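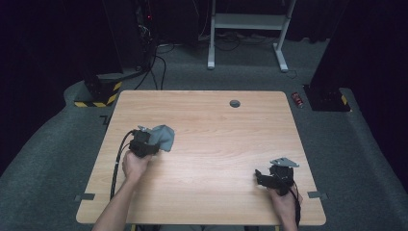 Saturday, June 18, 2022

Sourdough bench, day whatever. Came in early to feed the starters before it got hot and found the rye one had pushed its lid clean off and crawled down the side of the jar. Good sign, terrible cleanup. I scraped what I could back in (don't tell Séverine) and fed both jars the usual way.

Main job today was the flour comparison. Same dough three times over: one with the Jivico white, one with the Charpentier, one half and half. 458 g flour in each, 9 g salt, 92 g rye starter, water held at 320 g. I wanted to go wetter, but the Jivico turned to soup last time and I'd like to be able to shape these without swearing.

Mixed all three in the Bilomix on low, four minutes each. The bowl still wobbles if you don't push it hard to the left before locking it. Gaëtan says he fixed that in May. He did not fix that in May!

Notes while they bulked:

Charpentier took up the water fastest and felt tight by the first fold, almost too tight. Smelled great, kind of like wet hay. Jivico was slack and shiny and stuck to everything, me included. The blend sat in between at first and then, by the third fold, was nicer than either — stretchy, smooth, held its shape in the tub. I wasn't expecting that and I don't really have an explanation. Could be I was just rougher with the first two.

Folds every half hour, four rounds. Kitchen was at 77 F when I started and 81 by lunch, so I cut the bulk short by 15 minutes on all of them. Should have used cooler water. Writing it here so I remember next week.

Shaped, into baskets, fridge for the afternoon. Baked one of each in the Kulleo at 465, lid on for 20 minutes and off for 22. The left side of that oven still runs hot and the Jivico loaf got it worst, pretty dark along one edge. Next time I'll turn them when the lids come off.

Cut them warm, which I know, I know. Charpentier: good spring, closed crumb, chewy crust. Jivico: flat-ish, big uneven holes, but the flavor was the best of the three and I ate way too much of it. Blend: best looking by a mile, flavor a bit plain. Séverine tried all three and picked the Jivico too, so maybe I should stop fussing about height.

Gaëtan — the salt tub is nearly empty and we're on the last bag of rye. I left the heels in the bread box, help yourself.

Next bake: blend again, 60/40 toward the Jivico, cooler water, and an overnight in the fridge to see if that fixes the plain taste. Rye starter goes in a bigger jar before I leave tonight.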